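Simulated Kitchen Manipulation: Report on the Spring Open Demonstration
Student Project Report, Nornmont Technical College
Submitted by Na-rae Yook and Themba Chauke

1. Background

The Department of Applied Automation requires each final-year project group to present its work to visitors before the written report is accepted. This report covers the demonstration given by the Feltlow group in the Adjei Building in April, together with the preparation for it and the comments received. The technical design of the control software is treated in a separate document and is repeated here only where a reader needs it to follow the demonstration.

The project concerns a single robot arm working in a simulated household kitchen. The task chosen for the year was the handling of vegetables between a sink and a cooking pot. It was selected in the fall term from a short list proposed by the department. Vegetables are irregular in shape, and a sink has walls that restrict how the arm may approach. Both points had caused difficulty for the previous year's group, which worked only on a flat table.

2. Preparation

The kitchen was loaded in Vero, the simulation program used in the department's teaching lab. Two weeks before the open day the group froze the software and stopped adding features. From that point the only permitted changes were corrections to the starting positions of objects and to the camera views shown on the projector.

Training material for the arm consisted of 1,121 recorded runs. Of these, 255 were set aside and used only for checking. The runs had been made by members of the group using a hand controller, and they varied considerably in quality. Early recordings contain long pauses while the operator looked for a clear approach over the edge of the sink. After discussion with our supervisor these were kept, although the pauses were shortened.

A rehearsal was held for students of the first-year class. The main finding was that an audience loses interest when the arm moves slowly in one fixed view. We therefore prepared several views, including one from the gripper, and agreed on who would speak during each. The rehearsal also showed that the printed handout was too long -- it was cut from four pages to one.

3. The Demonstration

The session opened at 10:30 a.m. with a short introduction by Ms. Yook, who explained the layout of the kitchen and the purpose of the task. Mr. Chauke operated the program from the desk at the front of the room. Visitors included families of students, two teachers from local high schools, and staff from other departments. They were seated in three rows facing the projector screen and were invited to ask questions at any time.

Each run was announced before it was started. The speaker named the object to be handled and the place where it was to go, and visitors were asked to watch the approach of the gripper in particular. Views from the session are reproduced on this page.

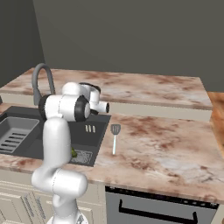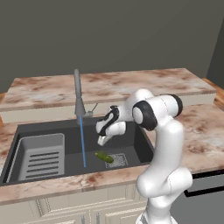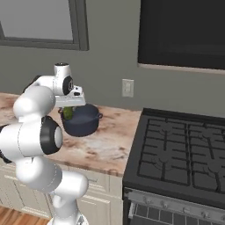
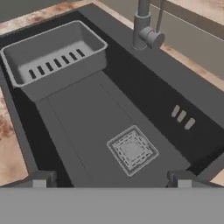 Figure 1. Simulated kitchen, open demonstration. The second view shows the gripper over the vegetable in the sink; the third shows a green object held at the rim of the pot; the last is the view from the gripper.

Between runs the group returned the kitchen to a starting position and took questions. The gripper view drew the most interest. Several visitors had assumed that the arm was given the exact location of every object, and Mr. Chauke explained which information reaches the controller and which is used only for drawing the kitchen on the screen.

The second half of the session was less orderly than planned. The projector lost its connection to the desk computer and was restored after 7 minutes. During this time Ms. Yook continued with printed diagrams of the arm's joints, and the discussion that followed was among the most useful of the day. The final run was dropped from the program so that the room could be returned on time.

4. Questions and Comments from Visitors

Comment cards were handed out at the door. The following points were raised in writing or in discussion and are recorded here in shortened form.

Whether the same software could be used on a physical arm. The group replied that this has not been attempted. Contact between the fingers and a soft vegetable is simplified in the simulation, and results should not be assumed to carry over.

Whether the water in the sink affects the task. In the present version the stream is drawn on the screen but exerts no force on the objects.

Why the arm sometimes takes a wide path over the counter. The planner keeps a fixed distance from the faucet and the sink walls, and this distance was set generously. A smaller value is being considered.

Whether younger students could try the hand controller. This was not possible in April. One of the visiting teachers has asked about a class visit, and the department will reply to the school directly.

5. Assessment and Further Work

The group considers that the demonstration met the department's requirements. Visitors were able to follow the task, and the questions showed an understanding of its difficulties. The loss of the projector should have been foreseen. A second cable and a spare laptop will be listed as required items in the instructions left for next year's group.

Three changes to the project are recommended. The finger contact model should be replaced before any further recordings are made. The views should be labeled on screen, as visitors seated at the back were at times unsure which camera was in use. Finally, the spoken part should be divided more evenly -- most technical questions were directed to the person at the desk, who was also responsible for running the program.

The recordings, the handout, and the comment cards have been deposited with the department office.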